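Nurnau Playroom Group
Minutes, November 18, 2022

Present: Áine Phelan (chair), Brendan Ó Briain, Bláthnaid Gallagher
Apologies: Gearóid Costello

1. Minutes of the last meeting were approved.

2. Colored blocks. Brendan has sorted the blocks by color. Chipped ones go in a separate bag.
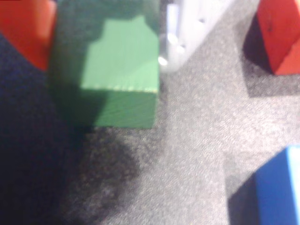 Áine asked where the blocks will be kept over the winter.
Brendan said they will go on the low shelf beside the door, in the two lidded tubs.

3. Spending. Bláthnaid reported $367 in the account. Agreed to spend up to $200 on more blocks, red and green first.
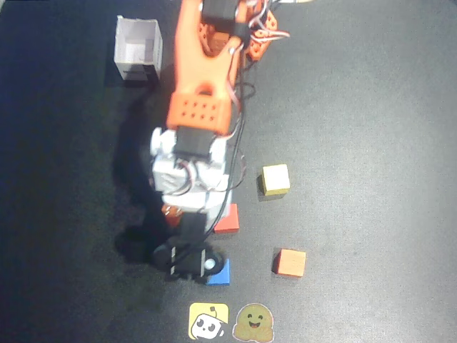
Blue and yellow can wait until February. Bláthnaid will get a price from Hennessy.

4. Any other business. None.

Action: Brendan to label the tubs.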